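6. Primeira partida em Plutimside: do menu inicial ao segundo acampamento

Se já instalou o jogo e ligou o comando (secções 4 e 5), chegou à parte boa! Esta secção acompanha a primeira partida até ao segundo acampamento, que é onde Plutimside se abre a sério e deixa de nos levar pela mão. Conte com uma sessão tranquila, de preferência com auscultadores, que o som da chuva nos túneis vale mesmo a pena.

Estas instruções seguem a versão em português do jogo. Os nomes dos menus aparecem tal como estão no ecrã.

6.1 Criar o perfil

1. No menu inicial, escolha Nova Expedição. Se o ecrã mostrar Continuar em primeiro lugar, é porque já existe um perfil gravado; desça uma linha.

2. Escreva o nome do perfil. São permitidos até 18 caracteres, com acentos e cedilha (finalmente!). Espaços no início do nome são apagados ao gravar.

3. Escolha a dificuldade. Há Passeio, Travessia e Inverno. Para uma primeira partida recomendamos Travessia: os guardas reagem ao barulho, a lanterna gasta óleo e o mapa só se preenche à medida que se anda, mas as quedas pequenas não tiram vida.

4. Confirme com o botão de ação. A gravação do perfil demora uns instantes e o ícone da bússola fica a rodar no canto superior direito.

CUIDADO: não desligue a consola nem feche o programa enquanto a bússola roda. Um perfil interrompido a meio fica marcado como danificado e tem de ser apagado à mão em Opções > Armazenamento.

Nota: a dificuldade pode ser baixada a qualquer momento dentro de um acampamento. Para a subir é preciso começar uma expedição nova.

6.2 Acertar a imagem e o som

5. O jogo abre o ecrã de brilho com três marcas de giz numa parede. Mova o cursor até a marca da esquerda quase desaparecer. Quem joga numa sala com muita luz pode deixar as três bem visíveis; perde-se um pouco do ambiente nas grutas, mas lê-se melhor o chão.

6. Em Som, ajuste primeiro Vozes e só depois Música. A banda sonora de Lajos Tóth é lindíssima e apetece pô-la no máximo, mas os avisos da rádio passam por baixo dela e há um, logo no primeiro túnel, que convém ouvir.

7. Ligue as legendas em Opções > Texto, se as quiser. O tamanho Grande fica muito bem em televisores vistos do sofá. A opção Legendar ruídos acrescenta passos, portas e animais, com uma seta a indicar o lado de onde vêm.

8. Escolha Aplicar e volte atrás. Se sair sem aplicar, os valores antigos regressam.

6.3 O prólogo: a estação de Nalla

A história começa em 1933, na estação de comboios de Nalla, com a protagonista à espera de uma ligação que foi cancelada. O prólogo não tem combates e não tem tempo limite, por isso aproveite para experimentar os comandos todos.

9. Ande com o manípulo esquerdo e olhe em volta com o direito. Para correr, mantenha premido o gatilho esquerdo.

10. Aproxime-se do balcão e carregue no botão de ação para falar com o bilheteiro. Escolha qualquer resposta. As três levam à mesma chave, embora uma delas faça o homem tratar-nos por tu até ao fim do jogo.

11. Abra o caderno com o botão de menu. A chave está no separador Objetos. Carregue em Examinar e rode-a até ver o número gravado no lado de trás.

12. Suba ao primeiro andar e procure o armário com o mesmo número. Lá dentro estão a lanterna e a primeira página do diário.

13. Acenda a lanterna com o botão superior direito. Duas pressões seguidas tapam a luz sem a apagar, um truque utilíssimo mais à frente: a chama tapada quase não gasta óleo.

Nota: o gato em cima das malas deixa-se apanhar ao colo. Não dá pontos nem abre nada. Faça-o à mesma!

CUIDADO: a porta das traseiras fecha-se depois de a atravessar e já não se volta à estação nesta expedição. Leve a página do diário antes de sair. Quem a deixar para trás pode concluir o jogo, mas fica sem o capítulo extra.

6.4 O túnel e o medidor de ruído

14. Ao entrar no túnel aparece uma linha fina no fundo do ecrã. É o medidor de ruído. Quando está direita, ninguém nos ouve; quando ondula, há alguém à escuta; quando fica vermelha, fomos descobertos.

15. Baixe-se com o botão do manípulo direito e avance junto à parede. O cascalho no centro do túnel faz muito mais barulho do que as travessas da linha férrea.

16. Espere pelo aviso da rádio. Depois dele, o guarda vira costas e caminha até ao fundo. Siga-o a alguma distância e entre na primeira abertura à direita.

17. Se a linha ficar vermelha, largue o manípulo e tape a lanterna. Na dificuldade Travessia, o guarda desiste ao fim de pouco tempo, desde que não nos mexamos. Em Inverno chama um colega, e aí o melhor é correr para a abertura e rezar.

18. No fim da abertura há uma escada de ferro. Suba com o manípulo para cima. A protagonista cansa-se quando a barra de fôlego desce abaixo de 70; pare num dos patamares e deixe-a recuperar antes de continuar.

Nota: com o modo Uma Mão ligado (Opções > Acessibilidade), a subida é automática e a barra de fôlego não desce. O resto do túnel funciona da mesma maneira.

6.5 O primeiro acampamento

Chegou! O acampamento é onde se grava, se cozinha e se troca de equipamento, e é também onde os companheiros de viagem conversam uns com os outros. Algumas das melhores falas do jogo só se ouvem sentado à fogueira sem fazer nada, e mudam conforme o que se leva na mochila.

19. Sente-se junto à fogueira com o botão de ação. O jogo grava sozinho na ranhura 1. Para uma gravação manual, abra o caderno e escolha Selar Página.

20. Vá à bancada e escolha Preparar. A janela da esquerda mostra os ingredientes, a da direita as receitas conhecidas. Só as receitas a branco podem ser feitas de imediato.

21. Arraste dois ingredientes para a panela. O caldo simples leva raiz e sal, e repõe o fôlego por inteiro. Combinações ainda desconhecidas ficam registadas no caderno depois da primeira tentativa, mesmo quando saem mal.

22. Guarde uma dose de caldo na mochila. Faz falta na subida seguinte.
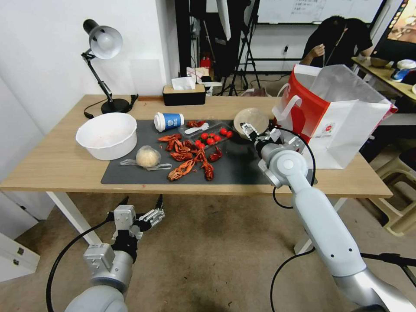
Ebere Fashola deixou um comentário na versão em linha desta secção a lembrar que o caldo também se pode oferecer ao barqueiro, em vez de o beber: "ele baixa o preço da travessia e conta a história da irmã, que eu só descobri na segunda expedição". Fica confirmado, experimentámos em Travessia e em Passeio, e a história é das boas. Em Inverno o barqueiro aceita o caldo mas cobra o mesmo.

23. Antes de partir, fale com toda a gente. Os companheiros com uma reticência por cima da cabeça têm uma conversa nova; os restantes repetem a última.

CUIDADO: ingredientes deixados na bancada não passam para o acampamento seguinte. Mova-os para a mochila ou para o baú com o botão superior esquerdo.

6.6 Até ao segundo acampamento

24. Saia pelo lado do rio. Entregue ao barqueiro as moedas (ou o caldo) e escolha a margem norte. A margem sul também leva ao segundo acampamento, por um caminho mais comprido e muito bonito, com uma torre que se pode subir.

25. Na margem norte, siga as fitas presas nas árvores. Quando encontrar duas fitas no mesmo tronco, vire para o lado de onde vem o vento; as ervas inclinadas mostram a direção.

26. A ponte parte-se a meio. Faz parte da história e não há maneira de a atravessar inteira, por muito devagar que se vá. Mantenha premido o botão de ação durante a queda para se agarrar à corda.

27. Suba pela corda, beba o caldo se a barra estiver em baixo e continue até ver fumo por cima das rochas. O segundo acampamento fica logo atrás.

Nota: a partir do segundo acampamento o mapa permite viajar entre fogueiras já acesas. A viagem gasta uma noite, e há encontros que só acontecem em certas noites.

6.7 Problemas frequentes nesta parte

A chave não aparece no caderno. Fale outra vez com o bilheteiro e deixe a conversa chegar ao fim, sem a saltar.

O armário não abre. Falta examinar a chave (passo 11). O jogo só aceita o número depois de o termos visto.

O aviso da rádio não se ouve. Verifique o volume de Vozes. Com as legendas ligadas, a mensagem aparece também por escrito.

A personagem anda sozinha para um lado. Aumente a zona morta do manípulo em Opções > Comando > Sensibilidade, um ponto de cada vez.

A imagem engasga na travessia do rio. Desligue Reflexos Detalhados. A água continua linda e o barco passa a mover-se sem soluços.

A gravação manual está a cinzento. Há um guarda por perto ou uma conversa a decorrer. Afaste-se da zona ou espere que acabem de falar.

Guia escrito por Ghazala Swati e Kornél Dudás. Revisto em 8 de março de 2026. A secção 7 trata da torre, das viagens noturnas e do modo para dois jogadores.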